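Research assistant, history of nineteenth-century arbitration and peace societies
Sorkley Centre for Diplomatic History

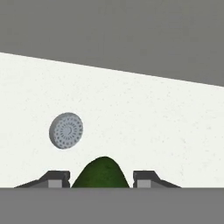 The Sorkley Centre is looking for a research assistant to work on the Dumitrescu papers, a collection of 1093 letters and pamphlets left by peace campaigners who wrote to foreign ministries between the 1840s and the 1890s. The job is based in our reading room at Proledlow. Most of the collection is paper, but there are also two boxes of seals, badges and other small objects, many of them without labels. You would be asked to write short catalogue entries for these in plain terms: each object should be entered as it appears, with any guess at its use marked as a guess.

The main task is to read and list the letters, which are in French, German and English. Treaty drafts and petitions are kept in a separate series and 69 of them still need dates. You will also help prepare an edition of the Dorer correspondence, which deals with attempts to have border disputes sent to arbitration.

You should have a degree in history, politics or international relations, and be able to read handwritten French. German would help. Experience of archives is useful but we can train you in our cataloguing rules. We expect each assistant to list roughly 800 items in a year.

The post is full time for twelve months. Some travel to other libraries is needed and costs are repaid.

To apply, send a letter, a CV and one piece of written work to the Centre, quoting reference 3447. Please give the addresses of two referees. Applications received after the end of January will not be read.

January 5, 2003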